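Table Setting and Clearing Assistant (Part Time), Sinby Workroom, Kadville

Nerneden is hiring one part-time assistant for the table work at its Sinby workroom in Kadville. The job covers laying out, sorting, clearing and storing everyday tableware: bowls, plates, cups, lidded containers, table linen and small utensils. The work is repetitive and needs a steady hand and attention to order. Previous experience in a kitchen, canteen, stockroom or laundry is useful but not required.

Background

The Sinby workroom keeps a lending stock of tableware and linen for community kitchens, training kitchens and adult education classes in the Kadville area. The stock list currently runs to 1687 pieces. Each piece is checked when it comes in, cleaned if needed, tried on a table with the set it belongs to, and returned to a numbered shelf. Sets are lent out in crates with a printed layout sheet showing where each piece goes. The assistant will prepare the crates and test the layout sheets before they are sent.

Duties

Lay out table settings from a layout sheet, starting with the cloth and ending with the smallest pieces.

Clear each setting in the reverse order and return every piece to its crate or shelf.

Inspect bowls and plates for chips at the rim, cracks, crazing and worn glaze. Damaged pieces go on the Masson rack with a slip stating the stock number and the fault.

Wash and dry pieces by hand when the quantity is too small for a machine load.

Brush, fold and hang table linen. Dark cloths are brushed before every use and folded along the existing fold lines.

Update the stock list at the end of each shift. Entries are made the same day and are not left for the next person.

Report errors in the layout sheets. A sheet that can be read two ways counts as an error.

Working conditions

The work is done standing, at a table against the wall. Tables are dressed with a plain cloth, usually black, as the lighter bowls and plates are easier to check against it. The room has no windows on the table side. Lighting is from above and is kept at one level through the shift.

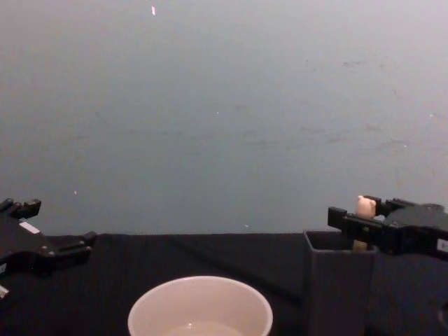 Most settings are small. A typical sheet calls for one bowl, one container and two or three utensils, and takes a few minutes to lay and clear. A full crate takes longer, and the last crate of a shift should be finished before the list is updated. Pieces are placed by hand without sliding them across the cloth. Sliding pulls the fabric out of line and leaves creases that have to be brushed out again.

Crates are limited to 23 pounds when packed. Stacks of crates are moved on a cart. Shelves above shoulder height are used only for linen, and a step stool is provided.

Closed shoes with a non-slip sole are required. Rings and bracelets are taken off before handling glazed ware. Cotton gloves are available for anyone who prefers them, but are not used with wet pieces.

Hours and term

The position is for 23 hours a week, over four weekday shifts. Shifts start at 8:30 a.m. There is no evening work. The workroom is closed on Sunday. The term starts in July and runs for one year, with a review after the first 2 months. An extension is possible if the lending program continues at its present size.

Pay is hourly and is paid every second week. The rate is given in the information sheet, which is sent to anyone who asks for it. Time spent on the stock list counts as paid time. So does the introductory session.

Requirements

Ability to stand for most of a shift, with breaks.

Ability to read a simple plan view and place pieces according to it.

Clear handwriting for slips and labels.

Basic use of a spreadsheet. The stock list has one line per piece and 63 category codes. The codes are printed on a card at each table, and do not have to be learned by heart.

Care with fragile items. Some breakage is expected and is not charged to staff, but it must be written down.

Working English. Other languages are welcome.

Useful but not required

Experience with stock counts, dishroom work or event setup. Knowledge of ceramics or glassware. A driver's license - there are occasional collections from Nerneden's other store, and the van is an ordinary panel van.

How to apply

Send a one-page letter and a short work history to Érica Paiva, workroom supervisor, at the Sinby address. Paper applications can be left in the box by the side entrance. State which weekdays you can work and the earliest date you could start. Do not send original certificates, photographs or references at this stage.

Applicants on the short list will be asked to a practical session in the workroom. The session consists of laying and clearing three settings from sheets, checking one mixed crate for damage, and folding two cloths. It is not timed. A short conversation follows, with time for questions about the shifts and the stock system. Please allow a full morning.

Applications are read in the order they arrive, and all applicants get a written reply. The position stays open until filled. Anyone who applied for the linen room position last year may apply again, and should mention the earlier application in the letter.

The side entrance is step-free. If you need a different table height, a seat or other changes to the setup, write this in the letter so that the table can be prepared before the session.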